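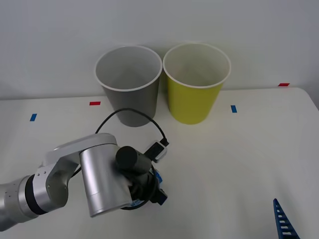
Paper cups, grey and yellow-green

Brameck to Prinby walking route - track files

README for the GPS tracks and waypoint list of the Brameck to Prinby path, walked north to south over four days in September. The route is 40 miles long and its high point is the Ghumman saddle at 609 metres.

What is in the folder

route_full.gpx - the whole walk as one track
day1.gpx to day4.gpx - the same track split at each night's stop
waypoints.csv - 564 waypoints with name, latitude, longitude, height and a short note
notes.txt - places where the path on the ground differs from the map

Heights are in metres and distances in miles, as that is how the signs on the path give them. Times are local. The receiver logged a point every 500 feet, so tight bends on the descent to Prarmont are cut slightly short. Follow the path there and ignore the line on your screen.

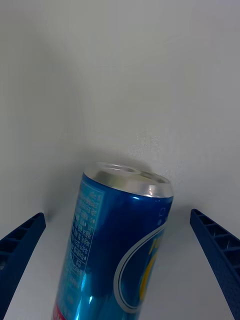
Gumaro Gallegos

Known problems

Day 2 has a gap in the woods below the saddle. I joined the two ends with a straight line and marked both with "gap" in the notes column. Day 3 starts late, at 7.50 in the morning, as I forgot to switch the receiver on until I was past the second gate.

Crescencio Cárdenas walked the Prarmont section the other way and sent me his log. Where his track and mine disagreed I kept mine, except at the river, where he used the footbridge and I waded. The footbridge is the right of way.

Water points are marked W. Those marked W? were dry when I passed - they may well run in spring. Campsites are marked C.

Using the files

Copy, edit and share them as you like. If you post a changed version, please rename it so the two don't get mixed up. Corrections are welcome, ideally with the waypoint name and the day file it belongs to.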